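Workshop notebook, Zinddale bench
October, entry 2511

Unit received from the Budum site with a request for inspection before it is returned to stock. The request states that the machine failed to start after a memory change and was then withdrawn from use. No further history was supplied. The asset sheet gives the location as Sandum storage, which does not agree with the transfer note. The transfer note has been taken as correct and the sheet is to be amended.

09:40. Power lead removed and chassis left to stand before opening. Top cover placed on the side shelf with its screws in the tray marked for this entry. Wrist strap checked against the tester and passed. All work on the board is to be done with the strap on, including short visual checks.

10:05. Inspection of the memory area for the first processor. The slots are labeled on the board, and the labels are to be used in all notes from this point on. Earlier entries on the Budum units counted the slots from the left or from the top depending on the writer, and two of those entries cannot now be matched to the correct slot. The DIMM2_CPU1 and DIMM4_CPU1 labels were read without moving the cable under the crossbar. There is a pale scuff on the crossbar to the right of the washer. Recorded as cosmetic.
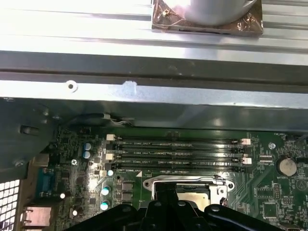

Milošević asked that the latches be tested by hand before any module goes in, and added that on the last Budum unit a latch had looked sound and then would not hold. The point is accepted. Each latch will be opened and closed twice, without force, and the result written against the slot label.

10:50. Latches tested on the CPU1 side as agreed. All moved freely and returned to position. No cracks found under the bench magnifier. Slots cleared with dry air in short bursts, with the nozzle held back from the contacts.

11:30. Socket area examined under the lamp. Retention frame left closed. It is not to be opened until a socket cover is at hand, and the drawer holds none at present. Request placed with stores for 2 covers and one box of 300 lint-free wipes, the current box being nearly finished.

Cable under the crossbar: connector to be checked for fit before the cover goes back on. Route to be compared with the service sheet.

Outstanding:
Known good modules to be drawn from stores and fitted one at a time.
First start to be made with the cover off and a second person present.
Asset sheet to be corrected to show Zinddale as the present location.

Unit left on the bench at 12:10, unpowered, under an antistatic sheet. Tag attached to the handle with this entry number.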